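La cama como mesa de clasificación: notas de un cambio de armario

Llevo tres temporadas haciendo el cambio de ropa con el mismo procedimiento y ya tengo datos suficientes para escribirlo. La habitación mide poco, no hay mesa auxiliar y el suelo queda descartado por el polvo. La única superficie horizontal de tamaño útil es la cama, así que todo pasa por ella: lo que sale del armario, lo que vuelve y lo que se marcha de casa.

El problema de trabajar sobre una cama es que se trata de una superficie blanda y sin divisiones. Un montón de jerséis de cierta altura se inclina, y si al lado hay otro de camisetas, acaban siendo uno. Las primeras veces perdía media tarde separando lo que ya había separado. Ahora delimito las zonas antes de abrir una sola puerta.

Preparación de la superficie

La cama se hace primero, con la colcha puesta y estirada. Parece un paso superfluo teniendo en cuenta que se va a cubrir de ropa, pero una base arrugada esconde calcetines y prendas finas. En abril perdí un cinturón de tela durante dos semanas y estaba en un pliegue de la manta de los pies.

Uso la colcha rosa de flores claras. El estampado tiene una ventaja práctica: la ropa negra, que en mi caso es la mayor parte, contrasta sobre él y se localiza de un vistazo. Con la colcha gris que tenía antes, una camiseta oscura en la esquina era invisible a partir de las siete de la tarde.

La tela turquesa me sirve de segunda zona. La frontera entre los dos colores hace de línea divisoria sin necesidad de poner nada encima. El criterio que sigo es fijo:

Rosa: lo que está en proceso. Se dobla, se revisa, se decide.

Turquesa: lo que espera turno. Entra en bruto, sin doblar.

Borde de la cama: lo que va a lavar. No se dobla ni se revisa.

La regla es que nada pasa de turquesa a rosa si en rosa queda algo sin terminar. Es lenta al principio y compensa al final. La única excepción que admito son las prendas grandes, que no caben en espera y se resuelven en cuanto salen.

Orden de entrada

Empiezo por lo negro. Son las prendas que más se parecen entre sí y las que más atención exigen, de modo que conviene hacerlas con luz natural y con la cabeza descansada. Después va lo verde y lo marrón, y al final lo multicolor, que se clasifica casi solo. La ropa espera arrugada, tal como sale; doblarla antes de decidir si se queda es trabajo duplicado.

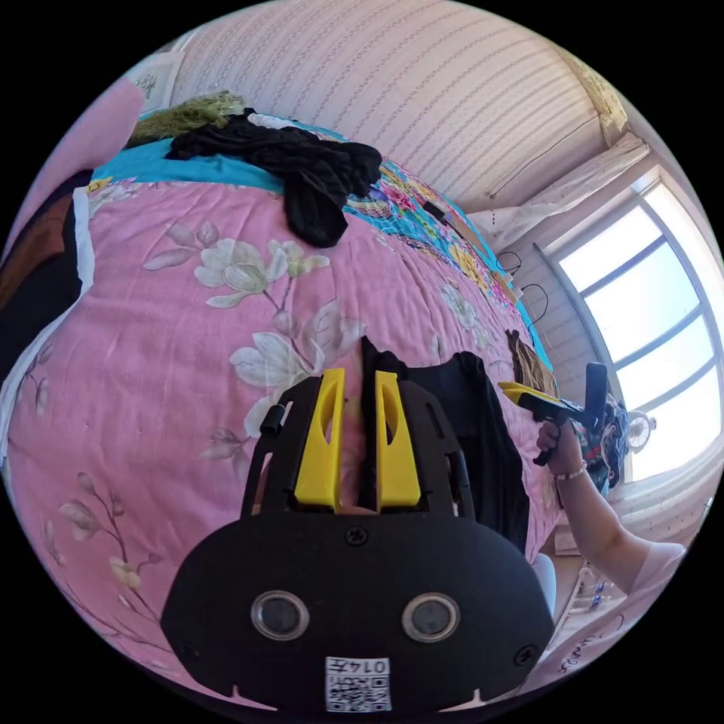 Criterios de descarte

Cada prenda pasa por cuatro comprobaciones, siempre en el mismo orden: costuras, cuello, codos o rodillas, y cierre. Si falla una, se valora el arreglo. Si fallan dos, sale. No hago la pregunta de si me la voy a poner, porque la respuesta es siempre que sí y no sirve como filtro.

El tejido con pelo o flecos merece un apartado. No se puede evaluar en un montón, hay que extenderlo y pasar la mano a contrapelo, y suelta fibra sobre todo lo que toca. La primera vez lo puse encima de la ropa negra y dediqué después más tiempo al rodillo quitapelusas que a la clasificación. Si va a compartir zona con algo oscuro, que sea al lado y nunca encima.

Las telas de retales son el caso contrario. Aguantan el roce, no sueltan nada y disimulan las manchas pequeñas, lo cual obliga a revisarlas panel por panel. Un retal amarillo puede estar impecable y el naranja contiguo tener el hilo gastado. El coste de reparación es bajo: se descose un lado, se refuerza por detrás y se vuelve a cerrar. No desecho una pieza así por un solo panel.

Para el doblado sigo usando el método del rectángulo. Mangas hacia dentro, tercio lateral, tercio lateral, mitad. Probé el enrollado durante un invierno y lo abandoné. Enrollar ahorra volumen en una maleta, pero en un estante las piezas ruedan y al sacar una se deshacen las dos vecinas.

Contabilidad del armario

Llevo una hoja de cálculo desde hace años. No la recomiendo a quien no disfrute con estas cosas. Cada prenda tiene una línea con la temporada de entrada, el estado y el peso en gramos, medido con la báscula de cocina y un cuenco encima. El peso resulta ser un indicador bastante mejor que el número de piezas para saber si el estante va a ceder.

Los datos de esta vez: el inventario completo, ropa blanca incluida, quedó en 105 líneas. El bloque de jerséis que sube al estante superior pesa 3.416 gramos, y el de camisetas de manga larga 1.085. El límite que me he puesto por pila es de 1.000 gramos, de modo que las camisetas se pasan por poco y los jerséis van repartidos en cuatro pilas. El límite no procede de ningún fabricante. Lo fijé después de que una balda se combara y no he tenido motivos para revisarlo.

Cajas y fundas

Para lo que se guarda fuera del armario he probado tres sistemas. Las cajas de tela Wokano tienen buen fondo, pero la tapa es blanda y no admite otra encima. Las fundas de vacío Skirov comprimen mucho y devuelven la lana con unas arrugas que solo salen con vapor. Me he quedado con el cartón de toda la vida, con una plancha suelta en el fondo como refuerzo. El cartón respira, se escribe encima con rotulador y cuando se humedece se nota antes que en un plástico.

Sobre los antipolillas: bolsas de lavanda Moreira, una por caja, cambiadas en cada temporada. No tengo forma de demostrar que funcionen. Tampoco he tenido polillas, así que el experimento carece de grupo de control y no pienso introducir uno.

Las puertas correderas

El armario tiene puertas correderas de cristal, y esto condiciona el trabajo más de lo que parece. Con correderas solo se accede a una parte del interior a la vez. No es posible ver el conjunto, comparar los dos lados y decidir. Hay que vaciar una mitad completa, cerrar, abrir la otra y vaciarla también. De ahí la necesidad de una zona de espera amplia.

El cristal devuelve además el reflejo de la ventana. De día, con sol directo, lo que hay detrás se ve mal y es mejor trabajar con la puerta abierta del todo. Limpio el carril inferior antes de empezar, con un pincel seco y después con un paño apenas húmedo. La pelusa se acumula en los extremos, donde la puerta hace tope, y con el tiempo la hoja deja de cerrar bien.

Fase intermedia

A media tarde la cama ya no respeta del todo las zonas. Es el punto en el que conviene parar y reordenar, aunque falte poco. Lo doblado que se queda se aparta hacia el lado derecho; lo que va a lavar, hacia el borde. En la mitad turquesa aguanta lo que todavía no tiene decisión, que en mi caso suele ser otra vez lo negro y lo verde oliva. Las planchas y las cosas planas se van al fondo para que no aplasten nada.

La fase intermedia tiene un fallo conocido: los objetos pequeños. Una caja pequeña, un cable, cualquier cosa que estuviera en un estante y no sea ropa termina sobre la cama y no pertenece a ninguna zona. Durante un tiempo los dejaba en la almohada. Ahora los agrupo lejos de la ropa y los resuelvo al final, todos juntos. Mezclar categorías a mitad del proceso me cuesta del orden de media hora, medida. 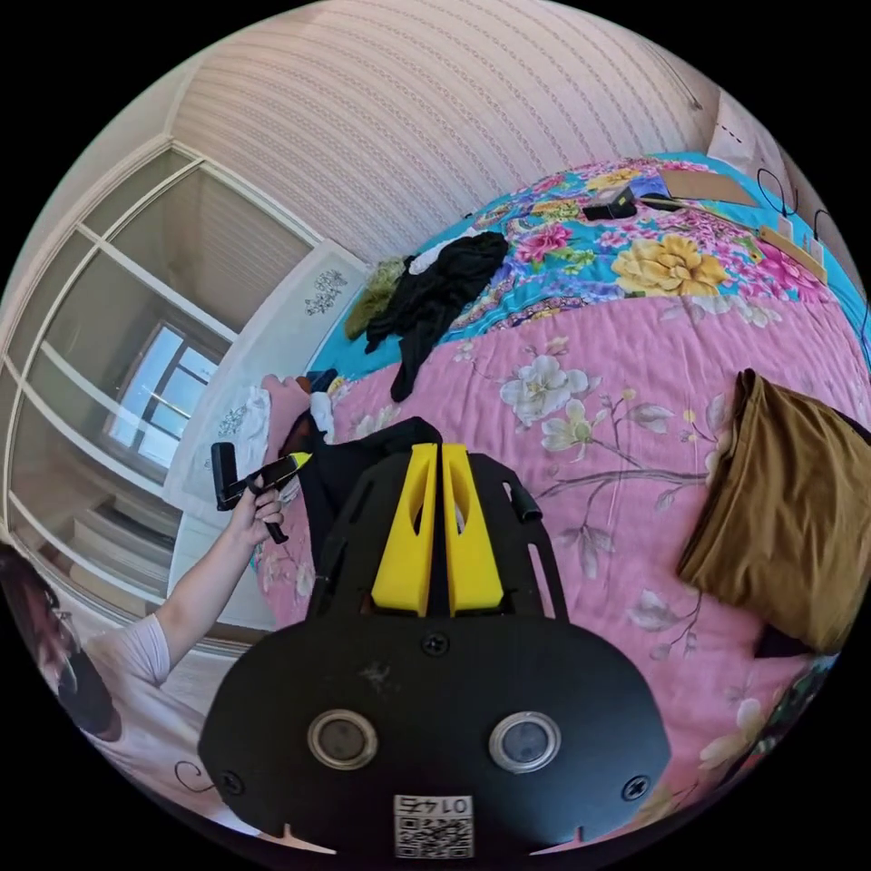 Stesetti comenta que el sistema de zonas le parece correcto, pero que el orden está al revés: en su casa empieza por lo multicolor, precisamente por ser lo rápido, y llega a lo negro con media cama libre. Añade que el límite de peso por pila le resulta excesivo para jerséis de punto grueso, que se marcan por abajo mucho antes de que la balda sufra, y pregunta si roto las pilas durante el invierno.

Sobre lo primero, lo he probado y el resultado depende de la luz. Si se empieza por la mañana, su orden es tan válido como el mío. Yo suelo arrancar después de comer, y en noviembre eso deja unas tres horas útiles para distinguir un azul marino de un negro. Prefiero gastarlas en lo difícil.

Sobre el peso tiene razón en parte. El límite está pensado para la balda y no para la lana. En punto grueso la pieza inferior sí se marca, y lo que hago es poner abajo la más vieja. Rotar, lo que se dice rotar, no roto. Al coger un jersey y devolverlo arriba después de lavarlo, la pila se mueve sola, salvo los dos de abajo, que llevan ahí desde enero y probablemente deberían haber fallado alguna de las cuatro comprobaciones.

Cierre

El final del procedimiento es corto. Se guarda primero lo del estante superior, luego lo colgado y por último los cajones. Se lleva a la lavadora lo del borde. Se sacude la colcha por la ventana, se pasa el rodillo - dos hojas adhesivas si ha habido tejido con pelo, una si no - y se vuelve a estirar.

Queda pendiente el asunto de las perchas. Tengo tres modelos distintos con tres grosores, y en una barra compartida eso hace que las prendas no queden alineadas y que la puerta corredera roce con las más anchas. Unificar exige comprarlas todas a la vez, del mismo lote, y medir antes la distancia entre la barra y el cristal. La medí hace unos meses, lo apunté en un papel y el papel estaba en el bolsillo de un abrigo que ya he guardado.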